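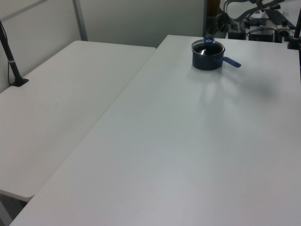 Quieter mealtimes for sensory-sensitive kids

Some autistic children find the kitchen the hardest room in the house. These tips come from parents in the Kedport family group and were collected by Unnur Ingvarsson.

Stick felt pads on chair legs. Replace them when they start to collect grit.

Run the blender and the exhaust fan before anyone sits down. If that can't be done, give a 15-minute warning and put the ear defenders within reach.

Keep one plate and one cup that never change. Buy a spare of each now, while the store still carries them.

Serve sauces in a separate bowl.

Swap scented dish soap for unscented. Kirsten Ravn also moved her trash can to the porch and says her son now stays through dinner.

Tape a picture card for each step of setting the table inside a cabinet door, at the child's eye level.

Let a child leave the table when they need to. Food can be reheated.

Updated 23/03/2020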